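ノート > 工房 > 染料とインク

2026年2月23日
没食子インク、Dretura配合の2回目。

今朝、瓶の蓋を開けた瞬間からもう楽しい。前回はタンニンの抽出が弱くて、書いた線がいつまでも薄い灰色だった。今回は没食子を粗く砕き、雨水に浸けたまま12日置いた(前回は4日で切り上げてしまった)。布で漉した液は濃い紅茶の色。緑礬を溶かして合わせたら、みるみる紫がかった黒に沈んでいって、思わず声が出た! 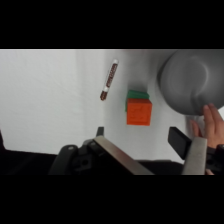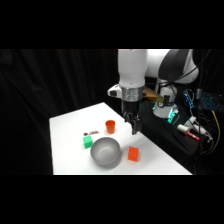 Cosimo Barbieriからは、アラビアゴムを入れるのが早すぎるのではないかと言われた。鉄を合わせた液を一晩落ち着かせ、上澄みだけ取ってからゴムを足すほうが、ペン先の流れが素直になるそうだ。あと、瓶の底をかき回すなとも。

これは試すしかない。残りの液を2つの瓶に分けた。Aはすぐにゴムを入れたもの、Bは明日の朝まで待つもの。どちらも口に紙をかぶせて棚の下段へ。ラベルは鉛筆で書くこと。前に自作インクで書いたら、垂れた液でラベルごと読めなくなった。

Aの試し書きメモ
・紙はPellegriniの綿紙と、いつもの安い画用紙。綿紙のほうが断然いい。線の縁がきりっと立つ。
・書いた直後は頼りない灰色で、昼を過ぎるころには黒に寄ってきた。この変化を見ているだけで半日つぶせる。
・画用紙は裏抜けあり。サイズが弱いのか、インクの酸が強いのか、まだ切り分けられていない。
・羽根ペンだと最初の一画でぼたっと落ちる。金属ペンなら問題なし。ただし使ったらすぐ洗う。前のペン先は錆びて駄目にした。

酸の強さが気になる。Kodelの試験紙で見たかぎり前回とほとんど同じ色だったけれど、紙への影響は時間をかけないと分からない。綿紙の短冊を窓際に貼り、同じものを引き出しにも入れた。7月に並べて比べる。忘れそうなのでここに太字のつもりで書いておく。7月!

緑礬の量は次回少し減らしたい。昔の処方はどれも鉄が多めで、余った鉄が茶色い滲みのもとになるらしい。タンニンを多めに振ったら線の色がどう変わるか、早く見たくてたまらない。丁子を一粒入れるカビ対策もまだ試していない。

買い足し:漉し布、アラビアゴム(粒のほう)、小瓶。没食子はClilbyの在庫を確認。

最近の記録
・没食子インク、Dretura配合の1回目
・くるみの殻で茶色を煮出す
・アラビアゴムの溶かし方くらべ
・茜の根、二番液の色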